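Notebook, March, started 9:40 in the morning

Carrying on with the Waltis subtitle timing tests. Yesterday's page says the new build "feels tighter." I wrote that and I don't believe it today. Feels tighter to whom, on what episode, after how much coffee?

Episode under test is still number 4 of Flores, the one with the long train conversation. Picked it for the overlapping dialogue, and also, fine, because I like it. Siv says you can't test timing on a show you know by heart: you stop reading the lines and just hear them. She's right and I should have switched a week ago.

Run A, old build. Lines come in early on hard cuts and hang over the cut by a few frames. Annoying in the argument, not noticeable anywhere else.

Run B, new build. Cuts are clean. But the two-speaker lines are now split so that the second speaker's half shows up before she opens her mouth, which spoils the only good reveal in the episode. I'd take the sloppy cuts over that.

Gladys watched both without knowing which was which and picked A. Bernadette picked B. So we have one vote each and some people would already be writing the blog post.

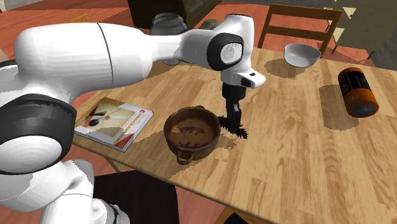 White arm over the light wood table, simulated.

Afternoon. Read through the Ekden notes on scene detection. They claim 100 percent of cuts found on their sample. The sample is a single opening sequence with hard cuts on the beat. My grandmother could find those cuts with the sound off. Dissolves are where it falls apart, and Flores is full of dissolves, especially in the flashbacks. No mention of dissolves in the notes at all. Asked Zoila if there was a longer version somewhere. She hasn't seen one.

Tried the detector on episode 4 anyway with default settings. It called 1867 cuts. For a show that holds on a window for half a minute at a time, no. Most of the extra ones land on the flicker of the train lights. Raised the threshold, lost the flicker, also lost every dissolve. Put it back to default and left it.

Yurani wants to move everything over to Tistuma because the fan groups like it. Maybe. Fan groups also liked karaoke effects that covered a third of the picture. I'll look at it when somebody shows me a dissolve it got right.

To do:
-- swap test episode for 6, which I have only seen once
-- blind runs again, Gladys and Bernadette plus Siv if she has time
-- strike "feels tighter" from yesterday's page, or at least put a question mark on it
-- file the early second speaker bug, with the timestamps from run B

5:15. Bug filed. Started episode 6 to mark the dissolves by hand and got as far as the ending song.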